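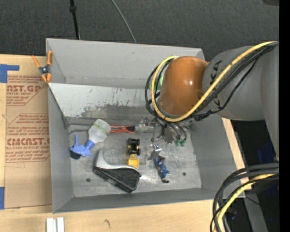 Checklist for Communion Calls and Anointing, Stodthorpe Parish
Reviewed 25 June 2022 by Pentti Tuominen

Oil of the Sick: stock topped up, label readable. OK
Pyx: lid closes firmly. Hinge on the second one is stiff, send for repair.
Purificators: clean and folded. OK
Ritual books: 4 on the shelf. One is missing the pages for Viaticum. Do not take it on calls.
Candles for home visits: battery type only where oxygen is in use. Reminder given to all ministers.
Hand gel and masks: low. Florêncio Guerreiro to reorder.
Sick call list: two addresses out of date. Corrected.
Hospital badges: all expire in August. Renewal forms are in the sacristy drawer.
Sacristy safe: locked, key signed back in. OK

Next review after the badges are renewed.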